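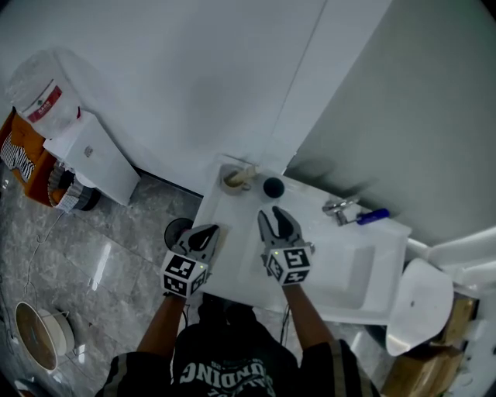
Brorer one-piece vanity top, right-hand basin: review after 18 months

Posted 10/30/20

The Brorer is a rectangular top with the basin molded into the right half, sold in gloss white only. It replaced a drop-in bowl on a laminate counter that had swollen at the cutout. The attraction of a one-piece top is that there is no rim joint to keep sealed. The only sealant lines are at the wall and, on my installation, down one side.

Fitting

The top arrived flat to within the tolerance stated on the sheet. The underside has molded ribs, and they sit lower than the edge on the basin side, so a cabinet with a full-width front rail needs a notch. The drawing does not show this. I cut mine with a jigsaw and sealed the bare edge.

The drain opening is a standard size and took the Jallier push-button drain without a reducer. Use the thicker of the two gaskets. The thin one wept at the first fill and again after I re-seated it. The supplied clips are adequate, but I bedded the top on dabs of neutral-cure silicone as well and would do so again.

Drainage

Fall in the basin is good at the back and sides and poor at the front, where a shallow puddle the width of a hand stays until it is wiped. The flat part of the counter has no fall at all. Splashes stay where they land. In a hard water area that means a ring by evening.

Surface wear

I tested an offcut from the same maker with the usual pads. A melamine sponge dulled the gloss visibly after 2,000 strokes, and at 4,000 the patch could be felt with a fingernail. A microfiber cloth with dish soap left no mark at either stage. The leaflet permits "mild abrasives" – I would ignore that line.

Hair dye wiped off within ten minutes left nothing. Left overnight, it left a faint brown shadow that two applications of peroxide paste removed. Toothpaste is harmless. Nail polish remover is not, and the care leaflet is correct about it.

Sealant

The wall joint was done with Grukine sanitary silicone over masking tape. Pull the tape while the bead is wet, and pull it back on itself at a low angle. Grukine skins over faster than the tube claims, and on a warm day I would tape and tool one side at a time. There is no mold in the joint so far. The same product in my previous bathroom was spotting by the second June.

Cost

The top was $2,261 delivered, without the drain or faucet. That is high for a molded top. Hứa makes a similar one for less, with better fall at the front and a thinner edge, but only with a centered basin.

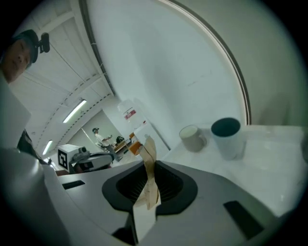
Định Ung writes that the front puddle can be reduced by packing the back of the cabinet up slightly before the top is bedded, and that the faucet then needs a flexible gasket to sit square.

I have not tried it. It would also send counter splashes toward the front edge, which has no lip.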